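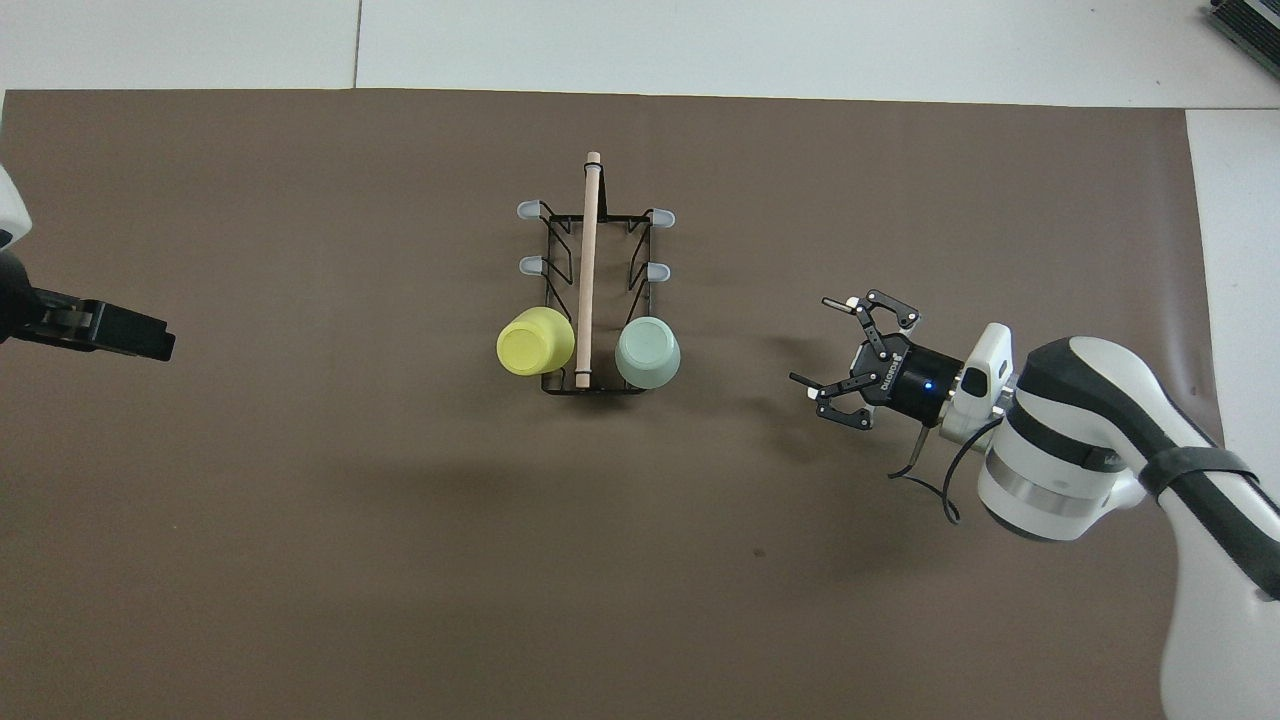
Sachkunde Haushalt, Grundkurs
Blatt 4: Trinkbecher und ihr Gestell

Lernziel: Am Ende der Doppelstunde kann jede und jeder einen Becher so wegstellen, dass er am nächsten Morgen noch dort steht. Das klingt bescheiden. Wer die Teeküche im zweiten Stock kennt, weiß, dass es das nicht ist.

1. Begriffe

Gestell: alles, was Geschirr trägt und dabei Luft durchlässt. Ein Schrank ist kein Gestell, auch wenn er offen steht.
Zapfen: seitlich abstehender Halter mit Kappe aus Gummi oder Kunststoff. Die Kappe schont den Becher und geht als Erstes verloren. Ersatz liegt in der Schublade unter dem Fenster, neben den Batterien unklaren Ladezustands.
Strebe: hält das Gestell gerade. An Streben wird nichts aufgehängt, auch kein Lappen, auch nicht kurz.

2. Der Becher am Zapfen

Der Becher kommt mit der Öffnung über den Zapfen, der Boden zeigt vom Gestell weg. Beide Seiten werden abwechselnd belegt. Wer erst links alles vollhängt und sich dann der rechten Seite widmet, lernt etwas über Schwerpunkte, meist akustisch.

Kunststoffbecher verzeihen viel. Das ist ihr pädagogischer Nachteil. Im Kurs beginnen wir trotzdem mit ihnen, denn das Budget für Glas war im Oktober aufgebraucht.

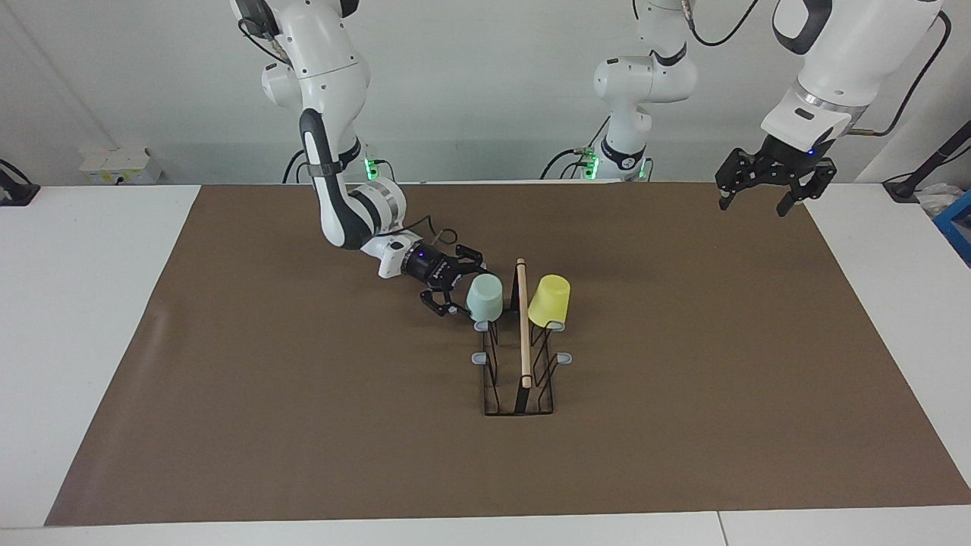
3. Die Unterlage

Braunes Papier dämpft und zeigt jeden Tropfen. Es wird glatt aufgelegt und nach der Stunde zusammengerollt, nicht geknüllt. Wir haben 20 Bögen für das ganze Halbjahr. Die Rechnung, was bei einem Bogen pro Gruppe und Stunde übrig bleibt, darf zu Hause gemacht werden.

4. Modelle im Vergleich (nur zur Kenntnis)

Nuso: schmal, steht auch neben der Spüle, kippt bei großen Tassen.
Grekinach: 44 cm lang, sehr stabil, passt in keines unserer Regale.
Sallent: 28 cm, hübsch. Mehr ist darüber nicht zu berichten.

Abschnitt 5 im Skript (Besteckkörbe) entfällt dieses Jahr. Die Seite bleibt drin, weil sonst die Nummerierung nicht stimmt.

6. Aufgaben bis zum nächsten Mal

a) Zwei Becher verschiedener Farbe einhängen, abnehmen und wieder einhängen. Notieren, welche Seite zuerst belegt wurde und warum. »Einfach so« gilt als Antwort, gibt aber keinen Punkt.
b) Das eigene Abtropfgestell zu Hause skizzieren. Wer keines hat, skizziert das Handtuch.
c) Text von Ríos lesen, Kapitel »Vom Stehenlassen«, höchstens 1000 Zeichen Zusammenfassung. Längere Fassungen werden bis zum Zeichen 1000 gelesen.

Abgabe im Fach neben der Tür. Becher bitte nicht ins Fach.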